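Notebook, kitchen corner of the workshop
Monday, August 30, 2021

Continuation of the page about stains and the rinsing. I write it in more detail than last time, because after my notes from February I could not understand myself what I had done, and two colleagues asked me the same.

State at the morning. The mugs stood in the rack from the weekend and most of them still had the brown ring inside, a bit under the rim. It is the tea, not the coffee. The coffee comes away with warm water and the sponge, but the tea stays in the glaze where the surface has fine scratches. I took for the trial only white ceramic mugs, so the ring can be seen well. The coloured ones I left in the cupboard.

Water: from the kitchen tap, not from the filter jug. Our water is hard, and when it dries on the black sink it leaves grey spots. On the white worktop they are less visible, but with the flat hand one feels them.

First trial, bicarbonate. One teaspoon in the mug, few drops of water, rubbed with the finger in a cloth. The ring went paler but it did not go away. After rinsing there was some white powder left in the corner between the wall and the bottom, and I had to rinse again. I would use this for one mug, not for the whole rack.

Second trial, the Fesix powder. I made 500 ml of solution in the measuring jug, water as hot as it comes from the tap, and filled the mugs up over the ring. Left them for 11 minutes by the timer (I wanted ten, but the telephone rang). Poured out, rinsed, dried with the cotton towel. Ring gone in all of them except the mug with the chip on the foot, where I still see a thin line if I hold it against the window. The smell is a little like swimming pool. It disappears after the second rinse, so please make the second rinse.

Third trial, citric acid, the same quantity of water. For the tea ring it was weaker than Fesix. For the grey spots on the sink it was much better. So we keep both boxes, but for different work. I wrote with marker on the lids: MUGS and SINK. Please do not mix the two in one jug, also not the leftovers.

The rinsing. My question since the spring was why the mugs come clean from the sponge and then have a film when dry. I think now that we rinse them wrong. When the mug stands upright under the tap, the water fills it, the foam swims on top and goes over the rim and down the outside, and a part of it stays inside until the end. When the mug is lying on its side, the foam can go out together with the water, and it falls directly in the sink. I did one half of the mugs in each way, same sponge, same drop of liquid. The ones rinsed lying had no film. From the upright ones several had it, mostly near the handle. This is not a big experiment and I did it with tired hands, but I will do it lying from now on.

Also the flow. With the Fokitz lever fully open the water jumps from the wall of the mug and it is everywhere, on the worktop, on my sleeve. Half open is enough and I do not see any difference in the result.

Handle: rinse under it separately. Inside of the bow there is always foam.

Worktop. The joint between the worktop and the sink needs attention. Crumbs and small drops collect on the back rim of the sink, just where the cloth does not go when one wipes in a hurry. I cleaned it with the old toothbrush and citric acid, waited 9 minutes, wiped dry. The silicone looks still good, no black points. The foot of the tap I cleaned also, there was a crust on the back side, where I could only feel it with the fingernail. It came off in small plates. Do not use the green side of the sponge on the tap, the dark finish gets scratches. I know this from the old one.

Glass. Bottles and glasses please wash before the mugs, when the water is fresh, and do not leave them standing in the sink while somebody works over it with ceramic. We lost one of the Pichon carafes in February like this. One mug slipped, and that was it.

Costs, for the Andik list: Fesix powder, one box, is enough until the winter if we do the rack one time in the month. Citric acid, we have a full jar. Cotton towels, I would like new ones, the old ones leave fluff in the glass. I put 12 on the list and maybe we get half of it.

Still open:
Does the ring come back faster after Fesix than after bicarbonate? One mug of each kind I have marked with a thread on the handle. Drink tea from them as normal, please, and do not scrub.
The chipped mug: second bath, or use it for pens. I am for the pens.
Somebody should look at the hose under the sink. It is dry, but the nut I can turn by hand, and this I do not like.
Is there a softer brush for the bottom corner? The bottle brush is too wide for the small mugs.

Order for the next time, short: glass first, then the bath for the mugs, then the sponge, then the rinse with the mug on its side, handle last.
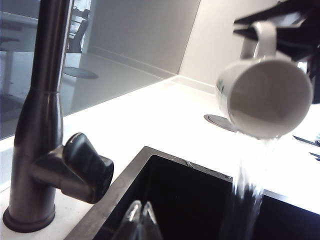
After the rinse, mouth down on the towel and not directly on the worktop, otherwise there stays a wet circle and the air does not come inside. In the evening I put the dry ones in the cupboard and washed the towel.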